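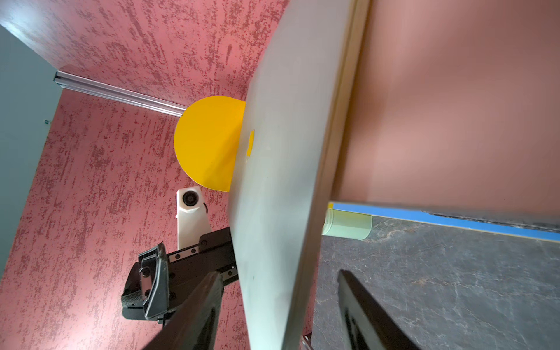 *Grey board, yellow disc, pink and red wall.*

Every January the same article comes round, telling me that the colour of my walls decides how I feel. Yellow cheers you up. Pink calms you down. Red makes you hungry, or cross, depending on who is selling the paint. I have read it so many times that I could write it myself, and I suspect some of the people who do write it have never picked up a roller.

This year's version came through my door from a decorating firm called Groen, dated Jan 2, 2019, and it promises that a "considered palette" will help me sleep. The considered palette costs 50 pounds a tin. There is a quiz. I did the quiz and was told I am an autumn person who needs clay tones, which happen to be on page 3, next to the order form.

I don't doubt that people like some rooms more than others. I painted my own kitchen a loud yellow in May and I still enjoy walking into it. But I also mended the tap that week, cleared out the cupboards and washed the window for the first time in years. If I feel better in there, which of those gets the credit? The paint firms would like it to be the paint.

My friend Kristine Policarpio sent me a survey that was meant to change my mind. It had 3346 replies, which sounds like plenty until you read the question. People were asked whether a fresh coat of paint had "improved their mood at home". They had just spent a weekend up a ladder. What were they going to say?

Then there is the matter of getting used to things. The wall you stare at on the first night is the wall you hang your coat near a month later without looking. My aunt lived in Olley for 20 years with a brown hall she swore she hated, and when she moved she could not tell me whether the ceiling had been brown as well.

Paint the wall pink if you like pink. Put something big and yellow on it. I would only ask to see some proof before I pay extra for a tin that claims to do the work of a good night's sleep, and so far Groen has sent me a second leaflet.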